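Trelura pilot, progress report to Lundgren
June

Hi Ingegerd,

You asked for the long version this time, so I've gone past the usual half page. Spending is where I said it would be, and the numbers are at the bottom if you want to skip my rambling.

The short news is that the tidy-up work is going better than the linen work. By tidy-up I mean everything that has to happen in a treatment room after the last client leaves: wrappers, packets, small things left on the bed, bottles back on the cart. Our people do this at the end of a long day of standing and pressing on other people's shoulders, and it was the first thing they named when Eskil went around asking what they'd happily give away. So that's where we put most of the hours this period, and I'm glad we did!

The way we work hasn't changed much. Two hand-held grippers, one in each hand, and the person doing the room picks things up with those in place of their fingers. The recordings go to Flivuton, who train the arm on them. We do it in the evening when the rooms are free. We've now handed over 157 sessions, against the 2,000 pickups per object type that Flivuton would love to have and that we won't reach on the small stuff before fall. Paper is the hard one. A wrapper is a different shape every time you grab it, and if you squeeze too early it slides out from between the pads (I have chased one halfway around a room, muttering). Firm little objects are easy by comparison, and anybody on staff can do those after ten minutes of practice.
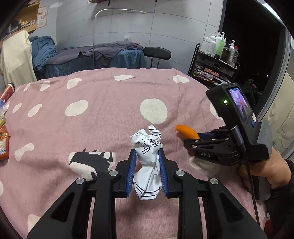
Evening session in a treatment room: a crumpled wrapper in one gripper, a small orange piece in the other.

What it changes for the staff is the part you care about, I know, so let me be straight about it. Right now it makes their day longer. A room done with grippers takes a good deal more time than a room done by hand, and we pay for those hours as regular hours, at the evening rate. I got that wrong in the first weeks when I let people "just do one more" before going home, and two of them told me so on a Friday in pretty clear terms. They were right. There's a sign-up sheet now and sessions stop at nine.

The other thing is wrists. The grippers aren't heavy, but these are people who earn their living with their hands, and a couple of them felt it the next morning. We've gone to short turns with a swap in between. Eskil keeps a list of who did what and I look at it every week. No complaints since the change, though I'd give it another month before calling it solved.

People also ask me what happens to their hours once the arm can do the rooms by itself. I've told them what you and I agreed, that nobody loses paid time during the pilot and that the end-of-day half hour becomes paid notes time, which they currently do on the bus. I'd really like that second part in writing from your side before the fall. It would help me a lot more than another gripper would!

Linen, quickly. Towels and sheets heaped together are still beyond us, and Flivuton has asked us to stop recording them until they've sorted out their end. Atside, our other location, hasn't started yet because their rooms are being repainted, so I've moved their training day back.

Money: we've used roughly 600 staff hours so far, all on the evening rate, and the equipment line is untouched apart from replacement finger pads. I'd like to move what's left under travel into staff hours, if that's okay with you.

Next up is more paper, then bottles on the cart, then Atside. Call me if any of this is unclear, mornings are best.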